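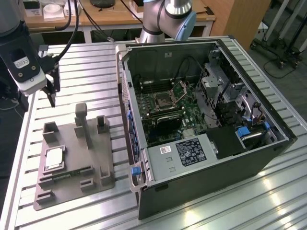
External drive drops to a crawl when copying old DVDs to a hard disk

Asked by Pendo Lyimo in Storage and Optical Drives
3 answers

I've got a box of home DVDs I'm trying to get on to a hard disk before they get any older. They were all burned by me or my brother on various machines, mostly on cheap discs, and they hold family video and some folders of photos. No copy protection on any of it.

The drive is an external USB DVD writer, bought second-hand. I'm copying with plain drag and drop in Windows 10. The first few discs went across without trouble, but now most of them start at a decent speed and then drop to almost nothing somewhere past the halfway mark. The one I tried on Thursday sat at 55 per cent for the whole evening and then gave me a "cannot read from the source file or disk" message. The drive makes a noise as if it is speeding up and slowing down over and over.

What I've tried so far:

Different USB port on the front of the PC, no change.
Wiping the discs with a glasses cloth.
Restarting, obviously.
Copying single folders instead of the whole disc. Small folders near the start are fine, big video files are not.

There are 19 discs left to do. Is the drive on its way out or is it the discs? I don't want to buy another drive and find I have the same problem. I also have an old internal SATA drive in a cupboard, if that is any use.

Answer from Tane Tomoana
Marked as helpful

Could be either, but the noise you describe is the drive re-reading the same spot. It slows the disc down, tries again, speeds up when it gets past and then hits the next bad patch. Windows Explorer is poor at this because it waits on each error and then gives up on the whole file.

First thing to do is find out which one is at fault. Put a shop-bought DVD in, one you know plays properly, and copy the largest file you can get off it, or just play it and skip to near the end. A DVD is written from the middle outwards, so the later part of a full disc is at the outer edge. Burned discs are often worse there. If the pressed disc reads well all the way to the end, your drive is probably all right and the discs are the weak part. If that struggles too, suspect the drive or its power.

On power, plug it into a port on the back of the PC and don't go through a hub or an extension lead. Front ports on some cases are wired badly and a writer draws a fair bit when it spins up. If yours came with a cable that has two USB plugs on one end, plug both in.

Then stop using drag and drop. Use ddrescue if you are comfortable with a Linux live USB stick. It makes an image of the disc, takes the easy parts first and goes back for the bad parts afterwards. It keeps a map file, so you can stop and carry on later. The useful bit is that you can run it again on the same disc in a different drive with the same map file and it will only try the missing sectors. I have had discs where one drive left gaps and another filled them in.

For the discs themselves, wash with lukewarm water and one drop of washing-up liquid, rinse, and dry from the centre straight out to the edge with something soft. Don't wipe in circles.

And yes, get the internal drive out of the cupboard. You need a free SATA port and a SATA power plug. Switch off at the wall before you connect it. Full-size drives tend to cope better with marginal discs than the slim external ones.

Comment from Pendo Lyimo
Shop DVD reads to the end with no slowing. So the discs, then. I'll fit the internal drive at the weekend and try ddrescue.

Answer from Jabari Langat

just buy a new drive they are cheap. mine did this and I binned it

Answer from Sharon Waweru

Agree with Tane on most of it. Two things to add.

Check whether the discs were finalised. If your brother made some of them on a living room recorder and never finalised them, a PC drive may show them as blank or only read part of them. The recorder that made them is the best thing to read them with if it is still about.

Also do the good discs first. Go through the box, give each one a couple of minutes, and put any that slow down in a separate pile. Then you have most of the material safe before you start leaving the drive running overnight on the difficult ones. Keep the images as well as the copied files until you have watched the video through, as a file can copy with no error shown and still have a few seconds of blocks in it.

Comment from Pendo Lyimo
Update. Internal drive is in and it got the Thursday disc apart from a very small amount, 2 errors left on the map. The video plays with a short skip. Two of the others look blank so I'll ask my brother about the recorder.

Comment from Tane Tomoana
Good. Leave the map file next to the image in case you get hold of another drive.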